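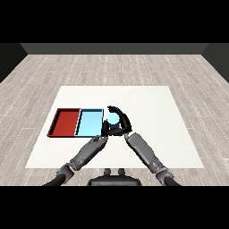 A comment on the last version of this checklist said it was written for the robot and left out the people standing next to it. The comment asked who is supposed to stop the cell when the operator is also the one refilling trays, and why there was no line for that. There is one now, in Section C. Most of the other changes also came from remarks written in the margins of the old sheet.

Stoltorari, Brenport site
Cullinane line, two-arm sorting cell
Pre-shift safety checklist with comments
Form 2789, revision 2
Fill in before the first run of each shift. Keep the sheet at the cell until the shift ends.

Mark each item OK, Not OK or N/A. Anything marked Not OK in Sections A or B means the cell stays off until the shift lead has signed. Comments are from the trial month on the Cullinane line and were kept mostly as written.

SECTION A. AREA AROUND THE CELL

A1. Floor inside the yellow line is clear. No carts, cords, wrap or dropped parts.
Comment: Carts get parked here at shift change because the old packing bench used to be here. It takes people a while to lose the habit. Move the cart, then tell the person.

A2. Gate closes and latches without being pushed twice.
Comment: Latch on gate 19 was sticking in the trial month. Replaced. If it sticks again, write it up. Do not bend the plate back.

A3. Light over the work surface is on and does not flicker.

A4. Walkway to the emergency exit can be used without stepping over the yellow line.
Comment: The line was moved out when the cell went in and the walkway is narrower than it was. Two people with totes can't pass. Whoever has the empty tote waits.
Reply: We asked for the rack on the wall side to be moved. Still open.

SECTION B. ARMS, HANDS AND STOPS

B1. Emergency stop on the panel tested. Both arms stop and stay stopped after the button is released.

B2. Emergency stop at the loading side tested the same way.
Comment: This one gets skipped since it's a walk. Test it anyway. It's the one you would reach for.

B3. Fingers on both hands close and open fully with no grinding. Look at the pads for cuts or missing pieces.
Comment: Pad wear shows up as dropped cylinders before you can see it. If the last shift wrote down drops, look closer.

B4. Cables along both arms are held down, with no rubbing at the joints.

B5. Slow cycle run with no parts. Arms do not touch each other or the trays.
Comment: Slow cycle only. Someone ran this at 100 percent to save time. The check is there so you can watch it, and at full speed you can't.

B6. Program shown on the Ivau screen matches the job sheet.
Comment: Ivau lets you run a job in simulation first, and the new layouts are all tried there before they reach us. It is useful for seeing where the hands will go near the trays. It does not know about our floor, our light or a tray somebody set down crooked. A good run in simulation does not count as B5.

SECTION C. PEOPLE AND ROLES

C1. One person is named as stop person for the shift and is written on the board.
Comment: New item. The operator used to do this by default. The stop person does not refill trays while the arms are live. If they leave, even for the restroom, the name on the board changes first.
Reply: On short-staffed nights this means pausing the cell at break. Yes, it does. The target has been adjusted for it.

C2. Everyone working inside the line has had the cell training and knows both stop buttons.
Comment: People loaned from packing have not always had it. They can work the outfeed. They can't go inside the line.

C3. Trays are refilled only with the arms parked and the gate switch showing open.
Comment: When sorting was done by hand you could slide a fresh tray in while the next person kept going. That's the part of the old job that carries over worst. Your hands want to do it.

C4. Handover from the last shift was done in person.
Comment: The screen gives you a log but not what the last crew was worried about. Ask about drops, odd noises and anything they had to restart.

C5. Job rotation is posted and followed.
Comment: Watching the cell is harder on the eyes and neck than it sounds, and it's dull. Sorting by hand was hard on the wrists. We traded one for the other. Please don't leave the same person at the panel all shift because they're good at it.
Comment: I miss talking to the person across the table. I know that isn't a safety item.
Reply: Left in. The rotation now puts people in pairs at the outfeed.

SECTION D. PARTS AND TRAYS

D1. Trays sit flat and against the stops.

D2. No cracked or chipped rims.
Comment: A chipped rim catches a glove. Pull the tray and tag it.

D3. Reject bin emptied and in its place.

D4. Parts that fell inside the line are picked up at the next planned stop.
Comment: A part on the floor can wait. Do not reach under the arms for it, and do not use the broom handle either.

SECTION E. IF THE CELL STOPS BY ITSELF

E1. Read the message before you clear it and copy it onto this sheet.

E2. Stop person confirms all hands are clear and says so out loud. A nod doesn't count with ear protection on.

E3. Restart on slow cycle.

E4. If it stops again with the same message, lock it out and call maintenance.
Comment: Production asked if we could allow one more try. The answer from maintenance was no.
Comment: The old hand bench is kept set up for this. Use it. You won't be asked to explain a lower count on a lockout shift.

OPEN ITEMS CARRIED TO THE NEXT REVISION
Rack on the wall side, see A4.
Stool with a back for the panel position.
Larger print on the Ivau screen. It can't be read from the loading side.
Refresher on hand sorting for people hired after the cell went in.

Operator initials:
Stop person initials:
Shift lead signature (needed for any Not OK in A or B):
Time cell released for work: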